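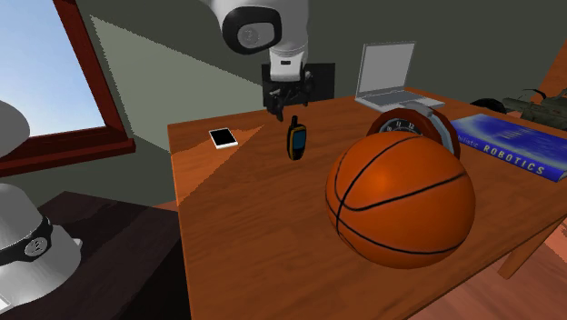 **What does Erham do?**

Picks which grasp to try next. You give it a scene and a target object, it ranks the grasp candidates, the arm tries the top one. If the top one fails it re-ranks using what it learned from the miss. The re-ranking is the new part, everything else is borrowed.

**Is it a policy or a planner?**

Bit of both. Ranking is learned, motion is a plain planner. We did not train anything end to end.

**Are the results sim only?**

Main results yes. All of the tables in the writeup are rendered desk scenes: basketball, handheld GPS, phone, alarm clock, that kind of clutter. Real arm numbers are not ready. Please don't quote the sim numbers as real ones.

**How many scenes?**

1,648 for training. 26 held out, never touched during tuning. Small test set, we know. Each held-out scene gets run many times with the objects nudged.

**Why is the basketball in so many scenes?**

Because it's awful. Too wide for the fingers in most poses, and it hides whatever sits behind it. The clock behind the ball is our standard "partly blocked target" case. A ranker that only looks at shape will happily send the gripper straight through the ball to get there.

**Can it pick up the ball?**

No. Ball is an obstacle, never a target. Same for the laptop.

**What about flat stuff, phone, book?**

Weakest results. A top-down grasp on a phone lying flat leaves almost nothing to close on. Erham learns to rank those low, fine, but then it has nothing better to offer. Anikó has a slide-to-edge branch in the works. Not merged.

**How many retries before it gives up?**

2 by default. Set `max_retries` in the config. Going higher helped very little and runs get slow.

**What counts as a success?**

Object lifted, held, and no other object moved past the threshold. That last bit costs us a lot of points. Turn it off with `strict_clutter: false` but say so if you publish, otherwise the numbers don't compare.

**How long does training take?**

Overnight on one decent GPU. Nearly 3,000 updates per checkpoint, the early checkpoints are useless so skip them.

**Do lighting changes matter?**

More than we wanted. Hard patches of sunlight on the wall are fine. Shadow bands across the desk top confused the depth cleanup in the February build. Fixed now, re-pull if you have the old one.

**Difference between Erham and Pap?**

Pap is the scene generator. Erham is the ranker. You can use Pap without Erham. Other way round works too but you have to write your own loader, and the docs for that are thin (sorry).

**Can I add my own objects?**

Yes. Mesh, mass, friction, drop them in the Pap `objects` folder. Check the scale first!! Most of the bug reports we recieve are meshes in millimeters.

**My gripper hovers over the target and never closes.**

Usually the approach height. Finger length in the config has to match your gripper model, the default is for ours. If that's right and it still hovers, send the log.

**Who do I ask?**

Ranker and training: Hatice Çetinkaya. Pap, meshes, anything rendering: Anikó Kun. Put the scene seed in teh first line of your message or we'll just have to ask for it.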